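Chapter 2: Where Does the Edge Go?

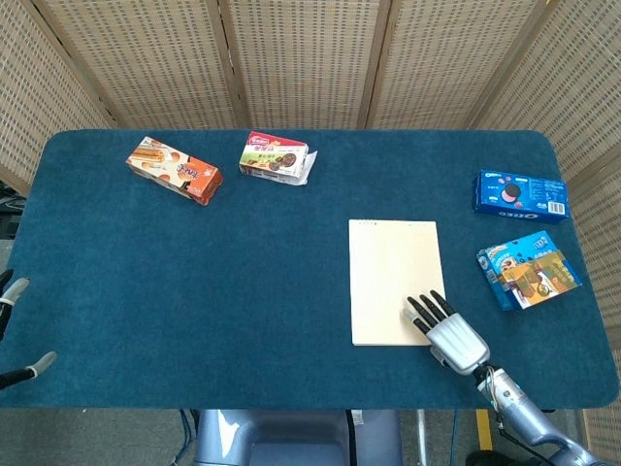
By Ynyr Owen
Reading time: 30 minutes, including the exercises

I grew up in a house with one big room downstairs, and everything happened in it. My father fixed radios at one end, my mother marked school papers at the other, and my sister practiced the clarinet wherever she could get away with it (usually under the stairs). There were no walls to speak of, but if you had asked any of us to draw a map of that room, we would all have drawn the same lines. Dad's end stopped at the rug. Mom's started at the lamp. You did not walk between the lamp and the window while she was marking, and I still couldn't tell you who made that rule or when.

So this chapter is about edges inside rooms. In Chapter 1 we looked at the room as a box: four walls, a floor, a ceiling, a door in what is usually the wrong place. Now I want us to look at what people do once they're inside the box, because they never leave it alone! They divide it up. They do it with bookcases and curtains and rugs and the backs of sofas, and they do it with habits too, and a good part of learning interior planning is learning to spot those lines before you start moving furniture across them.

I'm going to use the word "boundary" for all of these. Some books use "partition," but to my ear that means something with studs and drywall, and I want a word loose enough to include a change of floor color or a hanging plant.

2.1 Hard, soft, and borrowed

When I teach this material I sort boundaries into groups, and you'll see the same names all through the chapter, so let's get them out of the way.

A hard boundary stops your body. A wall, obviously, but also a kitchen counter, a low cabinet, a row of planters heavy enough that you wouldn't shove them aside. You have to go around it.

A soft boundary lets you through but tells you that you've gone through. The edge of a rug is the classic one. So is a step down of a couple of inches, or a switch from wood floor to tile, or the place where the ceiling drops. Watch people carrying coffee across a large room sometime. They'll slow down a little at a rug edge even when they know it's there.

A borrowed boundary is my own term, and I'm fond of it, so forgive me. It's an edge that a room gets from something that was put there for another reason. The back of a sofa makes a borrowed boundary. Whoever bought that sofa wanted to sit down, and they got a wall thirty-some inches high thrown in for free. Tables do this as well, and pianos do it in a really bossy way.

The groups overlap. A folding screen is the troublemaker, and I've spent whole class periods arguing with students about it. It stops your body, kind of. It stops your eye, mostly. You can pick it up and carry it to another spot before lunch. I've ended up filing it under hard boundaries with a note in the margin, and we'll come back to it in 2.3, which is where most of my opinions are.

2.2 The Skeleck house

The first time I got paid to think about any of this was for a couple in Cliltbridge who had bought the old Skeleck house, down past the feed store. It had been a family home, then a dentist's office, then a family home again, and each set of owners had either put up walls or torn them out. By the time my clients got hold of it the ground floor was one long room with a bay window at one end and a blank wall at the other. They hated it. They told me it felt like living in a bus.

I did what a young designer does, and drew them two new walls. Beautiful drawings! I was proud of the line weights. Then the contractor's estimate came in, and the walls alone (with the wiring that had to move, and the radiator that was in the way) were going to cost $3000, and that was money they'd been saving for a roof.

So we had to get the same result with what they had. We pulled the dining table out of the middle and turned it ninety degrees. We pushed a tall bookcase out from the wall so it stuck into the room like a thumb. We hung a curtain on a ceiling track near the bay window, heavy linen, the kind that takes two hands to pull. And we changed the lighting, so that each part had its own lamp on its own switch and you could turn off the places you weren't using.

I went back in October, when the evenings had started to get dark, and they had the curtain drawn and the far end of the room switched off. It had stopped feeling like a bus. It felt like a small warm room with something quiet behind it.

I tell this story early in the chapter because I got it wrong first, and I got it wrong in a very ordinary way. I heard "this room is too open" and I reached for the hardest boundary there is. Most of the exercises at the end of this chapter will ask you to reach for the softest one first and work your way up.

2.3 How much does the eye need?

Let's talk about screens, then.

A screen doesn't have to be solid to work. If you've ever sat behind a cane panel or a slatted divider, you'll know the feeling. Light gets in, and you can tell when somebody walks by, and yet you feel tucked away. Your eye seems to settle on the near surface and give up on what's past it, at least as long as the light on your side is as bright as the light on the other. Change the light and the whole thing flips. Put a bright lamp on the far side of an open weave, turn off your own, and suddenly you can see right through. Theater people have been using this trick with gauze for a very long time.

What this means for planning is that you can't judge a see-through divider by looking at it in the store. You need to know where the lamps will be. I keep a piece of scrap cane webbing in my office for just this purpose, and I make everybody hold it up to the window and then turn around and hold it up to the wall. It's the same piece of cane and people still act surprised!

Height matters more than most beginners expect. Here are the levels I work with, all of them measured against a person and none of them in inches, on purpose:

Knee height. You notice it with your feet. Good for telling people where a path is.

Waist height. You'll put things on it, whether it was meant for that or not. Plan for mail, keys, snacks, and somebody's gloves.

Seated eye height. This is the one I love best. Sit down and you're private, stand up and you can see the whole room. Great for reading corners and for parents of small kids.

Standing eye height and up. Now you've made a room, and you have to treat it as one. Does it have its own light? Can air move through it? Is there a way out that doesn't feel like squeezing past a coat rack?

That last set of questions trips people up all the time. They wrap a tall screen around a desk or a table to make a cozy nook, and they forget that a nook is still a room. It wants a lamp, and a place to set down a drink. It also wants a surface that's pleasant to be close to, because when you close a space in, everything in it gets nearer to your face. Texture that looked fussy across a big room can be lovely from two feet away.

2.4 Sound doesn't care about your curtain

Well, it cares a little. Heavy cloth will take the sharpness off a voice, and a bookcase full of real books does a decent job too. But an open weave does next to nothing for sound, and a rug edge does nothing at all, and this is where a lot of pretty plans fall apart.

My friend Gagnon and I fell out over this (briefly) when we were working on the reading room at the Nornora, a little hotel up the coast that wanted a quiet corner right beside its bar. Gagnon wanted screens. I wanted screens too, I just wanted carpet and a lower ceiling to go with them. We built it with screens alone, and the corner looked wonderful, and every guest who sat in it could hear the blender. The carpet went in that winter.

So please, when you get to the planning worksheets, fill in the column for what you can hear before the column for what you can see. I put it first on the page, and every year nearly half the class skips over it.

2.5 Before you start the exercises

Pick a room you know well. It can be a kitchen, a classroom, a break room at work, your aunt's garage. Don't pick a room you want to change, at least not for the first exercise, or you'll start fixing it in your head and stop looking.

Sit in it for a while. Sit in a different seat. Then, on plain paper, draw the walls and only the walls. After that, using a different color, draw every boundary you can find inside them: hard, soft, or borrowed. Mark the ones people respect and the ones they walk right over. If somebody else uses the room, ask them to do it too and don't let them see yours until they've finished.

Where the two maps disagree, circle it. Those circles are what we'll be working on in Exercise 1, so bring the paper with you, coffee stains and all.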